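Canteen Clearing Operators (two posts), Medside site
Clivico Catering Services 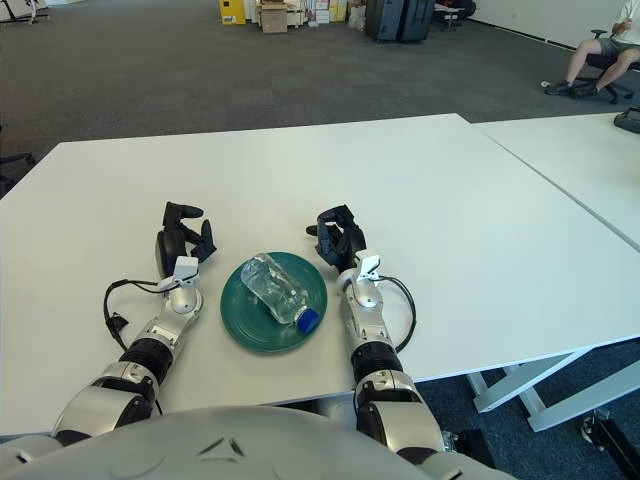

Clivico runs the staff canteen and meeting room catering at the Medside offices. From July, part of the table clearing will be done by two-armed robots, and we are looking for two people to work with them. The posts are open to our own catering assistants and to outside applicants on the same terms.

About the work

The canteen seats 128. At present, clearing is done by hand by four assistants on a rota. Under the new arrangement the robots will take plates, bottles and cups from the tables and sort them into what gets washed, what gets recycled and what gets thrown away. An operator looks after them during service and steps in when something is beyond them.

In the trials so far, most of the stepping in has been for small things. Clear plastic is hard for the cameras to pick out, cutlery slides, and people leave phones and passes on their trays. You will decide whether to let the robot try again, guide its hands yourself from the control desk, or go over and clear the item. You will also do ordinary clearing, as everyone on the team does. Expect it to take up a good part of the shift, more at the start.

Your duties will include:

Starting the robots before service and going through the check sheet for hands, wrists and cables
Watching them at work and taking over from the control desk when needed
Writing down every stop, with the item that caused it
Wiping down the hands and forearms between services
Emptying the recycling and waste bins
Clearing by hand in the meeting rooms, which the robots will not be used in
Answering questions from people eating in the canteen

What changes for the present team

No one on the rota is losing their post. Two of the four assistants' jobs will become operator jobs if the people concerned want them and pass the training. If they take the posts, we will recruit outside applicants to the assistant jobs they leave. Anyone who prefers to stay a catering assistant may do so on their present hours and pay.

There is less carrying in the operator job and more standing and watching. Some of those who tried it in the trials found that tiring in a different way, so operators will swap between the control desk and the floor every 70 minutes. The records of stops are used to improve the robots. They are not used to measure how fast a person works, and this is written into the contract.

Who we are looking for

You do not need a technical background. You should be able to stay attentive over a shift, write a short clear note, and say so when you are not sure whether something is safe. Experience in a kitchen, canteen or hotel is useful. You need to be able to lift a full crate and be on your feet for much of the day. A food hygiene certificate is required, and we will pay for the course if you do not have one.

Training

Training lasts 13 working days at full pay. It is given on site by Başaran, who supply the control desks, and covers safe working distances, the emergency stop, and guiding the arms by hand. You will have an experienced trainer beside you for your first services.

Hours and pay

Full time, early or late shift, no nights or weekends. Operators are paid one grade above catering assistant, from the first day of training. A meal is included on each shift. We will consider a job share.

How to apply

Send a CV or a short letter to Leopold Kuster, Canteen Manager, at the Medside site office, or hand it in at the canteen counter. Present staff need only give their name and say which shift they would prefer. Applications close on 15/11/2023. Applicants we wish to interview will be invited to spend an hour at the control desk beforehand, so that they can see what the job is like. You may bring a colleague or union representative.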